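The Wernetthorpe News, October

THE INSIDE OF THE COMPUTER

After the item in our last issue on old desktops, so many of you stopped me in the corridor at Babalola House to ask what on earth is inside those big towers, and whether any of it is worth keeping, that I promised to give the subject a proper airing this time. So put the kettle on, because I do tend to go on once I get started, and the parts themselves are a good deal friendlier than they look.

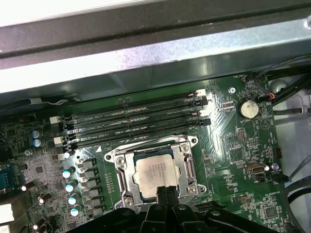
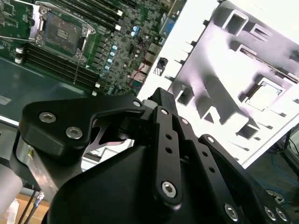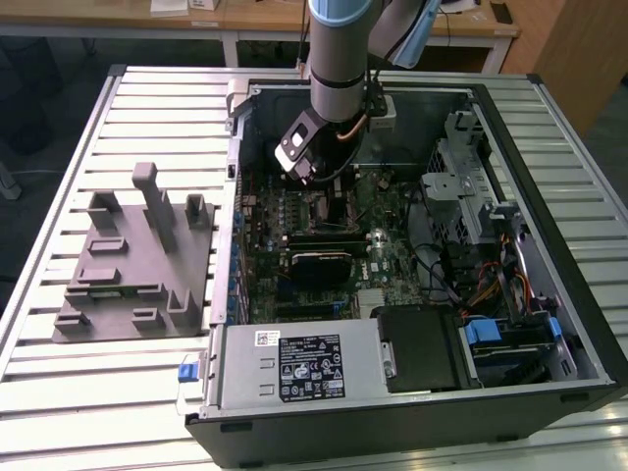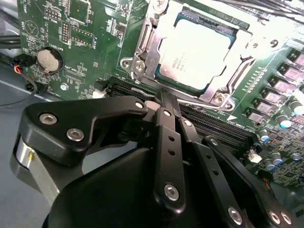 Motherboards, processor sockets and the big tower on its side (third picture).

The first thing to say is that laying the tower down flat makes all the difference in the world. I spent years crouching under my desk at Fomgate with a flashlight between my teeth, poking at things from the side, and I would not wish it on anyone. On a table, with the side panel off, everything is facing up at you and your small screws stay more or less where you put them.

The big green board is the motherboard, and everything else in the case connects to it in one way or another. The square piece of metal in its own little bracket is the top of the processor. What you are looking at is a lid, really, and the working part is underneath it. When the cooler goes back on top there needs to be a thin layer of thermal paste between the two, and if the old paste has gone hard it should be wiped off first with a lint-free cloth and a little rubbing alcohol. A dab the size of a pea is plenty. Young-sook Pyo tells me her first attempt used half a tube, and she was finding it on her sleeves for the rest of the month!

The lever beside the socket is what holds the processor down. You press it down and slightly out to free it from its catch, and then let it come up slowly under your hand. It takes more of a push than you expect, and the first time you do it you will be quite sure you have broken something. The second picture has a socket with no processor in it, so you can see the gold contact area down inside. Please, please keep your fingers out of there. A processor will usually forgive a thumbprint on its lid, but the contacts are very fine and very unforgiving, and if you are leaving a socket empty for any length of time, pop the plastic cover back on if you still have it.

Close to the processor are the long black memory slots, and these are the part I would point a beginner to. Adding memory is the one job that nearly everybody can manage at home. You open the clip, line up the notch on the module with the bump in the slot, and press evenly until it clicks. If it won't go, turn it around – it will only fit one way, and pushing harder does no good at all.

I am also very fond of the blue bits on the Dell tower in the third picture. There are blue handles on the drive trays and a blue latch over by the power supply, and that sort of coloring is a kindness to anybody who doesn't do this every day. Start with the colored parts and you can often get a drive out without hunting for a screwdriver. Leave the power supply closed up, though, whatever else you open.

Last of all, the battery. In the fourth picture you'll find a round one, like a fat coin, in a black holder on the left side of the board. It keeps the clock going while the machine is unplugged, and if your old computer wakes up every morning convinced that it is many years ago, a fresh battery is very likely all it wants. Match the number stamped on the old one and take note of which side faces up.

Kyung-hwa Hyun has kindly offered to answer questions in the Hundier Room from 4 in the afternoon while the evenings are still light enough for people to walk home. Bring your computer if you can carry it, or a few photos of the inside if you can't, and do unplug it and hold the power button in for a few seconds before you take the panel off.

Next issue: printers, and why I have given up on mine.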